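The Fisatwood letter

Rosângela Peixoto had lived in Mikville for 13 years before she answered her brother. He had written to her in May, the year their father sold the boat, and she had kept the letter in a tin with the spare keys.

On the last night of the ferry strike she took it out and read it standing up. He wanted to know if she would give up her half of the house at Fisatwood. It was a polite letter. He had spelt her married name wrong.

She cleared the supper things and sat down to reply. 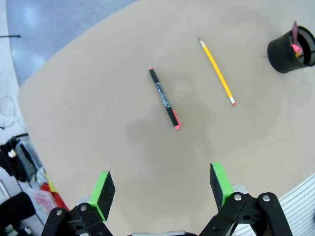 A pencil and a marker on the table.

She chose the pencil, so that she could change her mind. She wrote that the house was damp, that the road to Lūse flooded every winter, and that she had no use for it. Then she rubbed out the last part. She did have a use for it. She thought about it when she couldn't sleep – the stairs, mostly, and the window over the yard where their mother used to shout at the geese.

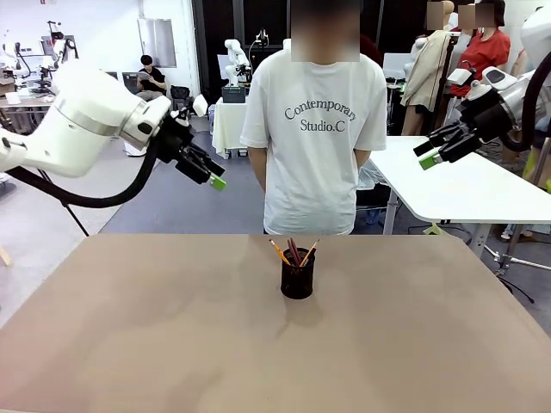

By midnight she had three lines. She told him he could live there as long as he liked, that she would pay her share of the roof, and that she would not sign anything. She put in 40 for the stamps he had once lent her, which he would have forgotten.

In the morning the ferries were running again. She walked down to the harbour with the envelope in her coat and stood in the queue behind a man with a crate of hens.

"Single or return?" asked the clerk.

"Return," she said, and put the letter back in her pocket.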